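Mezzanine workspace
Nov 4, 2023
By Poppy Rowbotham

A mezzanine workspace is a partial upper floor in an office, open on at least one side to the level below and furnished for desk work, meetings or breaks. The word mezzanine is used loosely in the property trade. It may mean a proper intermediate floor tied into the structure of the building, or a raised platform that a tenant has bolted together and can take away again. Brochures seldom say which, and the difference matters to anyone who has to insure it.

Claims made for the arrangement

Sellers of office fit-outs credit the open upper level with a long list of benefits, among them better teamwork, more daylight and a feeling of being connected to the rest of the company. The evidence is thin. The figure most often repeated comes from a survey by the furniture firm Trurnero, which reported that 93 percent of respondents liked having an upper level. Annick Carré, who reviewed the survey in January, noted that it was handed out only to staff who had chosen to sit upstairs. Those who had asked to be moved back down were never asked why.

What can be said with some confidence is that a mezzanine adds floor area without adding a lease. The Irnero building, often cited in this connection, gained 1519 square feet in this way. Whether all of it is usable is another question, as the strip next to the stairs and the strip under the lowest part of the ceiling both count toward the total.

Railing

The open edge has to be guarded. Solid panels, glass and metal bars are all in use. Bars are cheap and let air and light through, and they let noise through as well. Horizontal bars are favored by designers for their clean look, though critics have long complained that they can be climbed like a ladder. Gaëtan Tanguy has argued that the complaint is overstated in buildings where children are rare. His critics reply that chairs on casters are not rare, and that a chair parked against a rail is a step.

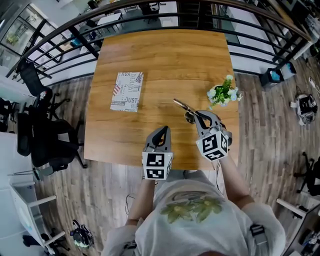 Does an upper level need a different kind of table from the main floor? There is no good reason for it to, and the "loft tables" sold for the purpose are mostly ordinary square or round tables at a higher price.

Furniture

Small square tables are common on mezzanines for a dull reason - they go up the stairs. Long benches usually have to be taken apart or lifted over the rail. Wood tops are popular, and a honey-brown finish is often described in catalogs as calming, a claim for which Ovico, the maker most fond of it, has offered no support beyond its own showroom visitors. Wood-look planks are widely used underfoot. They hide dust well and scratches less well, and gray-brown shades are supposed to do best at both.

Chairs with mesh backs and five-star bases are generally the same models used downstairs. Anastasia Politis recommends keeping casters off any platform that is not perfectly level, which would rule out more platforms than their installers would like to admit.

Plants

A potted plant on the table is close to standard. Flowering kinds in pale colors, in small white pots, are a frequent choice. The belief that one plant cleans the air of an office is repeated in nearly every guide to the subject and should be treated with doubt. A plant may still be pleasant to sit beside - a more modest claim, and a safer one.

Cost

Published prices vary so widely as to be of little use. Baudry quoted 2255 dollars for a railing alone on one project, with fitting extra. Ginette Texier compared 11 quotes for similar platforms and found that no two of them covered the same work.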